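# Plaque à pâtisserie perforée Kemier, format tourier

La plaque Kemier est une plaque de cuisson perforée à bords pincés, destinée aux pâtes feuilletées, aux viennoiseries levées et aux fonds de tarte cuits à blanc. Elle est fabriquée en aluminium brut et vendue sans revêtement. Une version revêtue existe sous la référence Gandis ; les deux modèles partagent les mêmes cotes et s'empilent l'un sur l'autre.

Fiche mise à jour le 13 juillet 2021. Elle remplace la notice papier glissée dans les emballages antérieurs, qui comportait une erreur sur la température maximale de la version revêtue.

## Caractéristiques

| | Kemier | Gandis |
|---|---|---|
| Matériau | aluminium brut | aluminium revêtu antiadhésif |
| Longueur | 41 cm | 41 cm |
| Largeur | 31 cm | 31 cm |
| Épaisseur de tôle | 2 mm | 2 mm |
| Hauteur du bord | 10 mm | 10 mm |
| Nombre de perforations | 2 678 | 2 678 |
| Bords | pincés, quatre côtés | pincés, quatre côtés |
| Température maximale | 300 °C | 230 °C |
| Lave-vaisselle | non | non |
| Surgélation | oui | oui |

Les cotes sont prises hors tout, bord compris. La surface utile est réduite de la valeur du pli, soit quelques millimètres par côté. Vérifier la largeur entre glissières avant de commander : un four encastrable courant accepte la plaque posée sur sa grille, mais pas toujours engagée directement dans les rails.

## Perforation

Les trous sont disposés en quinconce sur toute la surface plane. Une bande pleine subsiste au pied du bord pour conserver la rigidité du pli. L'ébavurage est fait sur les deux faces.

La perforation agit sur l'évacuation de la vapeur. Sur une plaque pleine, l'eau libérée par le beurre et par la détrempe reste en partie sous la pièce, et le dessous cuit plus lentement que le dessus. Sur la plaque perforée, la vapeur s'échappe par le bas et l'air chaud atteint directement la pâte. L'effet est net en chaleur tournante. Il est plus faible en convection naturelle, et presque nul si la plaque est posée sur une sole pleine ou sur une lèchefrite : toujours utiliser une grille.

Avec un papier cuisson, l'essentiel du transfert est conservé. Avec un tapis en silicone plein, la perforation ne sert plus à rien. Employer dans ce cas un tapis microperforé (référence Nuttall, vendue séparément, découpée au format).

## Usages par type de pâte

### Feuilletage

Étaler la pâte, la détailler froide et la laisser reposer sur la plaque au réfrigérateur, à couvert, avant d'enfourner. La plaque supporte le passage du froid au four préchauffé. Une tôle de 2 mm ne se voile pas dans ces conditions si la charge est répartie. Une plaque chargée d'un seul côté peut se cintrer légèrement au début de la cuisson et revient à plat en refroidissant.

Pour un feuilletage destiné à des mille-feuilles, poser une seconde plaque Kemier sur l'abaisse, à l'endroit, entre deux papiers. Le poids suffit à contenir le développement. Retirer la plaque supérieure en fin de cuisson si une coloration plus marquée est souhaitée.

### Viennoiseries levées

La pousse peut se faire directement sur la plaque, à condition de la garnir d'un papier. Une pâte très hydratée posée à nu s'engage dans les trous et s'arrache au démoulage. Au-delà de 27 °C dans l'étuve, le beurre de tourage commence à couler et traverse la perforation ; placer une plaque pleine à l'étage inférieur.

### Fonds de tarte

Les cercles perforés de la gamme Reltuno se posent directement sur la plaque. Le fonçage se fait cercle en place. Ne pas piquer la pâte : les trous de la plaque suffisent, et une pâte piquée laisse passer les appareils liquides. Pour les garnitures versées crues (flans, migaines, appareils à crème prise), précuire le fond et le dorer à l'œuf avant de garnir.

### Pâtes à choux

Possible, avec papier ou tapis microperforé. Le développement est un peu plus régulier que sur plaque pleine et le dessous reste plat. Réduire la température de consigne de 10 °C par rapport à une recette écrite pour une plaque pleine, puis ajuster selon le four.

### Usages déconseillés

- Pâtes à tuiles, financiers coulés à nu et tout appareil liquide.
- Meringues posées sans papier.
- Pièces très grasses (confits, volailles, saucisses).
- Cuisson directe sur induction, gaz ou plaque vitrocéramique.
- Contact prolongé avec des préparations acides ou salées, pour la version brute.

## Première mise en service

1. Laver à l'eau tiède avec un détergent neutre.
2. Rincer, sécher immédiatement avec un linge.
3. Passer la plaque vide au four à 180 °C pendant 10 minutes.
4. Laisser refroidir dans le four, porte entrouverte.

Une légère odeur peut se dégager lors du premier passage. Elle provient des résidus d'huile d'emboutissage et disparaît ensuite. Ne pas culotter la plaque : l'aluminium ne retient pas le film d'huile comme le fait la tôle d'acier, et le dépôt devient collant.

## Entretien

Le lavage se fait à la main, à l'eau chaude, avec une éponge non abrasive. Une brosse souple à poils longs dégage les trous. Procéder par la face inférieure, dans le sens inverse de l'emboutissage, pour repousser les résidus vers le haut.

Si des sucres ont caramélisé, immerger la plaque dans l'eau chaude pendant une heure. Ne pas gratter au couteau. Les poudres à récurer et les pastilles de lave-vaisselle sont exclues : les agents alcalins attaquent l'aluminium, qui noircit et marque les linges. Un noircissement déjà présent n'empêche pas l'utilisation avec papier. Il s'atténue par un lavage à l'eau additionnée de vinaigre blanc, suivi d'un rinçage abondant.

La version Gandis ne doit recevoir ni ustensile métallique ni roulette. Détailler la pâte sur le plan de travail, puis transférer.

## Farinage et nettoyage du poste

La farine de tourage passe à travers la plaque. Brosser les abaisses avant de les y déposer, sans quoi la farine tombe sur la sole du four, brûle et donne une odeur âcre aux cuissons suivantes. Au poste, ramasser la farine à sec avant tout lavage humide ; mouillée, elle forme une colle qui prend dans les joints et sous les pieds du matériel.
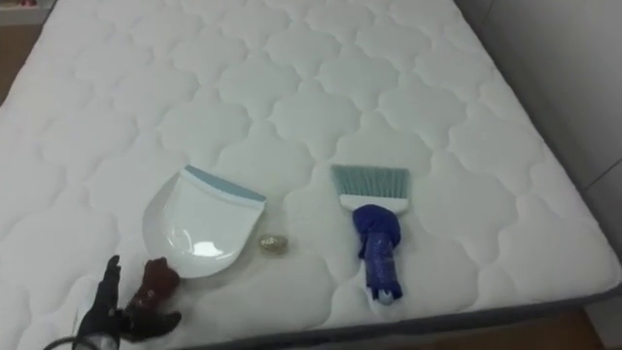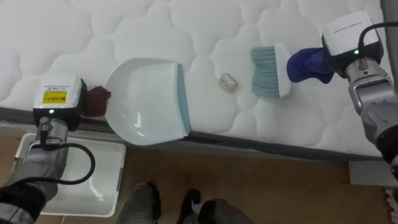

*Pelle blanche à plat sur une surface matelassée blanche.*

La balayette et la pelle employées pour le sol ne servent jamais au plan de travail. Réserver au tour une brosse à farine à soies naturelles, sèche, rangée suspendue. Une brosse lavée doit être parfaitement sèche avant réemploi.

## Rangement

Empiler les plaques à plat, bords vers le haut, sans intercalaire pour la Kemier. Pour la Gandis, glisser une feuille de papier entre deux plaques. Le stockage vertical est possible dans un rack à fentes d'au moins 12 mm. Éviter de coincer la plaque en force entre deux ustensiles : un bord faussé se redresse mal et la plaque reste bancale sur la grille.

## Compatibilité

| Accessoire | Kemier | Gandis |
|---|---|---|
| Tapis microperforé Nuttall | oui | oui |
| Cercles perforés Reltuno | oui | oui, sans les faire glisser |
| Cadres inox à arêtes vives | oui | non |
| Papier cuisson en feuille | oui | oui |
| Grille de refroidissement | inutile | inutile |

La plaque tient lieu de grille de refroidissement si elle est surélevée. La poser sur deux cales ou sur la grille sortie du four. Posée directement sur un plan froid, elle condense et ramollit le dessous des pièces.

## Garantie et limites

La garantie couvre les défauts de planéité constatés à la livraison, les défauts de perforation (trous non débouchés, bavures) et, pour la version Gandis, le décollement du revêtement dans les deux ans suivant l'achat. Elle ne couvre pas les rayures, le noircissement dû au lave-vaisselle, ni les déformations consécutives à une chauffe au-delà des températures indiquées.

Tolérance de planéité à froid : 1 mm, mesuré au centre, plaque posée sur marbre. Contrôler avant le premier passage au four.

## Conditionnement et disponibilité

Les plaques sont vendues à l'unité ou par lot de 2. Le lot comprend une planche de carton alvéolé réutilisable pour le transport. La version Gandis est livrée sous film ; retirer entièrement le film, y compris dans le pli du bord, avant chauffe.

Le format grand tourier est annoncé pour octobre. Il aura la même épaisseur de tôle et le même entraxe de perforation. Les tapis Nuttall au format correspondant seront proposés séparément, et les tapis actuels ne pourront pas être raboutés pour le couvrir.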